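How to Teach the Foam Shape Sorter (and Keep Your Dignity)
Posted 2020-04-22 by Amparo Sánchez

I run the toy shelf at Hullow, and the foam sorter is the item most often returned with a note saying it's "too easy." It is usually missing the star.

You need one foam block, its pieces, and a tray with sides. The sides matter, as foam bounces and goes under the couch.

Step 1. Put the block in the tray and take everything out. Yes, everything. Then hand over one piece and hide the rest behind your back like a bad magician.

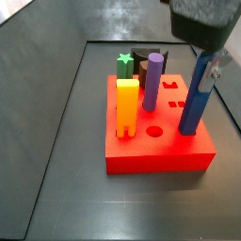 Start with whichever shape can only be wrong in a few ways. My usual opener is the arch, two short legs and all. The yellow one standing at the left of the red block has its legs in the matching opening, and from there a child can see what "in" looks like. Leave it standing proud of the block so small hands can pull it out again. They will, for 20 minutes.

Step 2. Add the round piece. A cylinder doesn't care which way you turn it, so this is the confidence builder. Say "round" once. Saying it nine times is for your benefit.
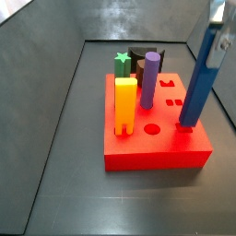 Yellow arch in front, green star behind it, purple cylinder to the right.

Step 3. Bring on the square bar. Hold it high, keep it upright, and lower it slowly over the hole before you let the child try. Most beginners shove first and look second — so do most adults with a USB plug.
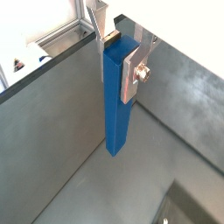 Corners are the whole lesson with this piece. Run a finger down one edge together and talk about the flat sides on either side of it. On the blue bar the brighter face and the darker one meet in a crisp line, and that's the line to point at. The end is cut flat, so tipping it in at an angle gets you nowhere.

Step 4. The star. Turn it a little, try, turn it a little more. Keep your hands in your lap. I've managed this twice since February.

Step 5. Stop while someone still wants to play. Leftover pieces can wait at the back of the tray. 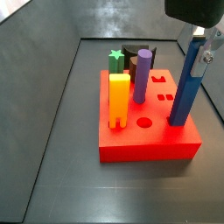 Rafferty Oyelaran wrote in to say that he does the star first, on the grounds that everything after it feels like a vacation. I tried it with my nephew. He ate a corner of the star.

Wipe the foam with a damp cloth when you're done and let it dry before it goes back in the box.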